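How to Clean a Glass Coffee Table Without Leaving Streaks

Most streaks on a glass table come from using too much product, or from a cloth that still has fabric softener in it. The method below takes ten minutes for an ordinary table and needs nothing you can't buy at a grocery store.

What you need

Two microfiber cloths, washed without softener
A spray bottle
White vinegar
Distilled water
Dish soap
A soft brush or an old toothbrush
A plastic scraper, if there is anything stuck on

Mixing the cleaner

Use one part white vinegar to four parts distilled water. In a 600 ml bottle, that is 120 ml of vinegar and 480 ml of water. Tap water works in some towns, but in Barkville it is hard enough to leave white dots when it dries, so I stopped using it. Label the bottle. The mix keeps for months in a cupboard.

Do not use vinegar on a table with a marble or limestone base. It will etch the stone. For those, use a few drops of dish soap in plain water and rinse twice.

Step 1. Clear the table

Take everything off, including coasters and anything with felt feet. Grit gets caught in the felt and scratches the glass when it is dragged. Lift things straight up.
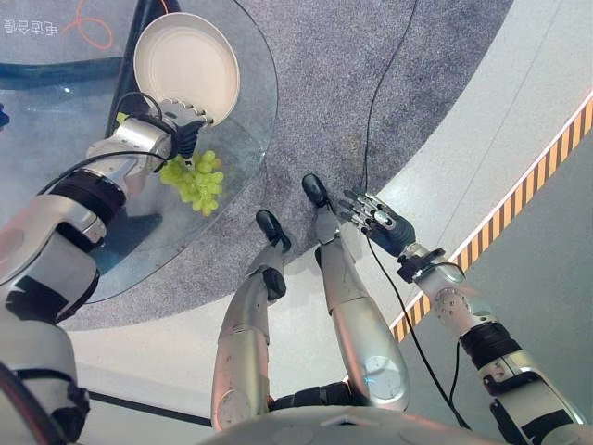
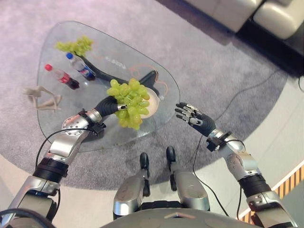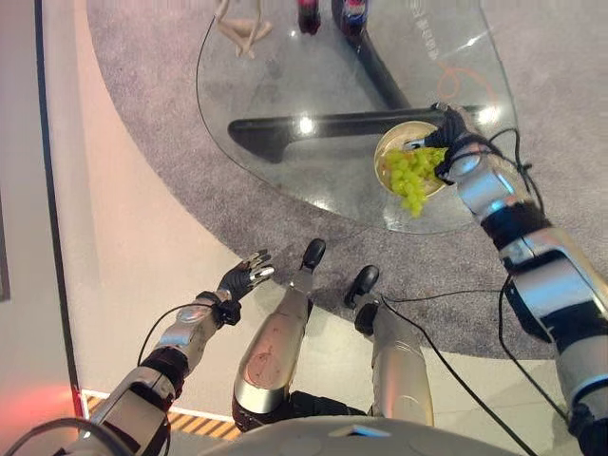
Dust comes next, and it should come off dry. Use the first cloth folded in four, and turn it to a fresh side when it looks gray. Spraying onto dust makes a paste that you then push around. Fruit is worth a second look while you do this. Grapes set down straight on the glass, like the bunch in the first picture, can leave sticky rings if one has split, and those need a drop of dish soap on a damp cloth before any vinegar goes on.

Step 2. Spray the cloth

Spray the cloth, never the table. Liquid that runs to the edge can get under the top and loosen the pads or the glue that hold it. Two or three pumps is enough for half a table.

Step 3. Wipe in one direction

Start at the far side and work toward yourself in straight, overlapping passes. Go back over the same area once with the dry cloth, this time from side to side. If a streak is left, you will know from its direction which side it is on.

Step 4. Do the edge and the underside

Run the brush along the edge, then wipe it. The underside collects more dust than people expect – mine had gone a full winter without a wipe when I first checked. Lay an old towel on the carpet first.

Stuck-on spots

Wet the spot with warm soapy water and wait five minutes. Then push the plastic scraper under it at a low angle. Gunther Kleinschmidt, who sold me my table, uses a razor blade for this, but a blade can catch grit and leave a long scratch. I would keep it for paint.

How often

Dry dusting once a week and a full clean once a month, starting in March if you heat with wood, when the soot stops.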